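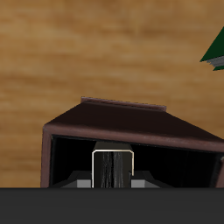

3/3/25

Contractor liability forms, third pass. Picked up where I left off with the Drarkeck application. The goal is still to get the intake form to sort small trade contractors into the right class before a person has to read it.

Ran the 159 old applications through the new version of the sorting rules. 42 came out in a different class than the one the underwriter picked. Last time it was worse, but I changed two rules at once, so I can't say which one helped. Should redo with only the payroll rule on.

Went through the mismatches by hand with Lwazi. Most are roofers who also do gutters and siding. The form asks for "main type of work" and they write all three, and the rule takes the first word. Lwazi wants a percentage next to each type. I think people will leave it blank — the Jalari form had that and it came back empty more often than filled. We'll try a plain "which one pays you the most" question first.

Subcontractor question is still a mess. Applicants read "do you use subcontractors" as "right now." Rizwan rewrote it to ask for the past year and the coming year in two boxes. Put his wording in the draft, not tested yet.

Also found that the certificate holder field cuts off long names. One from Brundbridge lost the second half of the company name and the certificate had to be issued again. Raised the limit. Need to check that the printed certificate wraps the line and doesn't shrink the type.

Premium check on a one-man tile setter, no employees, no losses: rater gave 851, the manual worksheet gave the same. Good. With one part-time helper added the two don't agree. The worksheet applies the minimum payroll and the rater seems to use whatever was typed in. Sent it to Rizwan with both printouts.

To do:
Rerun with payroll rule only
Ask Shezi if they want the tools and equipment section on page 3 or as a separate sheet
Find the November batch, some of it was never keyed in
Lwazi to pull the roofers into their own folder

Left the rules file as it was this morning. The draft form is saved next to it under today's name.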